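The fog came back this morning!

I've been waiting for it since the start of October, and at half past six I pulled on two jumpers, filled the flask and went up the Kavis track to see whether the valley had filled. It had. From the second gate I was looking down on a flat white lake with the church spire at Atetti poking out of it and nothing else showing at all, no road, no river, no sheep (though I could hear the sheep, and they sounded very close).

If you've only read the rain gauge posts on this blog you may not know that valley fog is my real love. I like a good thunderstorm as much as anyone, and I'll stand in the garden for hail, but fog is the thing I'll get out of bed for. It comes without any noise and you can walk in and out of it like a room.

The setup last night was lovely. We'd had a wet afternoon, then the cloud broke up just before tea and the wind dropped away completely. The pressure was still climbing slowly past 1000 when I went to bed, and the grass was already soaking my slippers when I took the peelings out. Clear sky, damp ground, no wind, long night. I set the alarm there and then.

My gauge in the back garden is at the bottom of the slope and the cold air drains down to it, so it nearly always reads lower than the one at Udum, which sits up on the shoulder of the hill. This morning the gap was huge. Mine was down near freezing and Udum was several degrees warmer, with sunshine on it! That's a temperature inversion, and you could feel it on the walk. I started off with my chin in my scarf, and by the second gate I had my hat in my pocket and my coat undone.

The top of the fog was at 146 metres, near enough. I worked that out from the old boundary stone, which is marked on the map and had the fog lapping right up against it. I do love that stone. Last autumn the fog mostly stopped well short of it, down by the alders, and I only got three mornings when it reached the first gate. I put that down to the dry September, though I wouldn't swear to it.
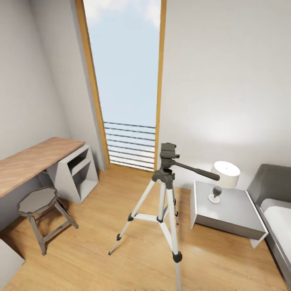
So why does the fog sit in the valley and leave the hill clear? Cold air is heavier than warm air, so on a still night it slides downhill and collects at the bottom, where the river and the wet meadows keep it damp. Once it has cooled far enough the water in it turns to tiny droplets, and there's your fog. The hill has lost its coldest air to the valley, so it stays clear.

There's a bit more to it than that. A breath of wind can help, because it stirs the cold down near the grass up into a deeper layer. With no wind whatever you can end up with just a heavy dew and a bit of mist round your ankles. Too much wind and the whole lot mixes with the drier air above and you get nothing. I've had plenty of nights when everything looked perfect at bedtime and then a little breeze got up at three and ruined it.

It started to go at about nine. The edges went first, along the sunny side below Laitinen farm, and then the top began to lift and tear into rags. For a quarter of an hour it was properly beautiful, with long strips of it sliding up the side valley and vanishing as they reached the trees. Then the whole thing rose into a thin grey layer of low cloud, and for a while I was standing inside it and couldn't see the gate I'd been leaning on.

I did see a fogbow, too — only my second ever. It's like a rainbow with the colour washed out of it, a broad pale arch opposite the sun. The droplets in fog are so small that the colours smear into each other and you're left with nearly white. If you want to find one, stand with the sun low behind you and look at where your shadow points. Mine lasted long enough for me to shout at an empty hillside.

I've now got some 17 fog mornings in the notebook for this year, which already beats last year's 15, and November is usually the better month down here. The forecast has wind and rain coming through tomorrow night, so that'll be that for a few days. After that there's high pressure building again from the south-west, and I've left my boots by the door.

I'll put the gauge readings up when I've copied them out. The Udum one needs a new battery first.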